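**Wanted: helpers for sorting and packing, February**

Goossens is looking for 15 people to help in our storage room at the Goretti building. We have small parts, cables and plugs which must be sorted, put in green crates and placed on the rolling shelves. The work takes the whole month of February, in 2 shifts per day.

What you will do:

- empty the crates and check what is inside
- wrap the fragile pieces in a sheet
- write the content on the white label of the crate
- put the crate back on the correct shelf
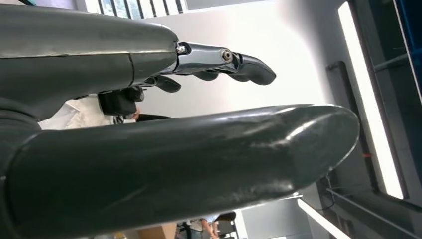
*Close work, with a white sheet behind.*

Experience is not necessary. We ask that you can lift a full crate, that you read and write simple English, and that you come on time. Please wear closed shoes, the shelves are steel and they have wheels. The floor is carpet, so no food or coffee inside the room.

In total there are 144 crates to go through. The list of the contents is kept in Omuvis, and we will show you on the first morning how to fill it in.

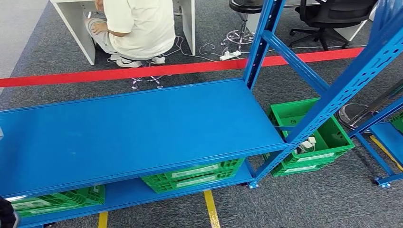
*Blue shelves and green crates in the storage room.*

You can choose the morning or the afternoon shift, but please keep the same one for the whole month. Lunch is paid by us.

To apply, send a short letter to Frans Bosman at Goossens, Goretti building, and write which shift you prefer. A CV is welcome but you do not need to send one.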